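Stado – Robotics Club Project Report
February 12, 2023

We wanted to teach an arm to do data center chores, and we wanted to do it all in simulation so we could break things for free! Our project is called Stado, and drive swaps were the first job we picked.

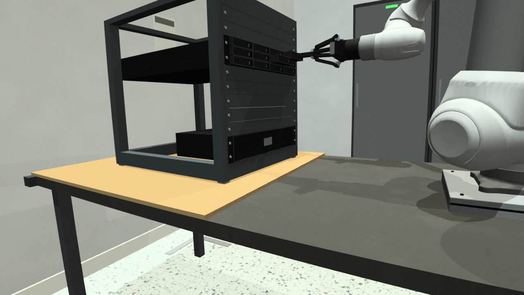
Ostap Stasiv wrote the grasp planner and I did the contact settings, which ate 19 evenings. Friction was the worst – too low and everything slips, too high and the fingers stick. Then we got ambitious and added a wrist view for close work near switches.
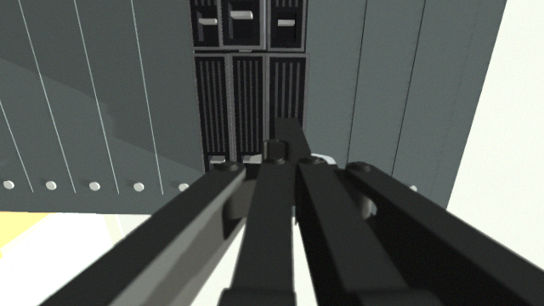
Harish Grewal thinks we should randomize the lighting before we train anything else, and wants 30 runs per setting. We'll start on that in April, right after the MacRitchie meet.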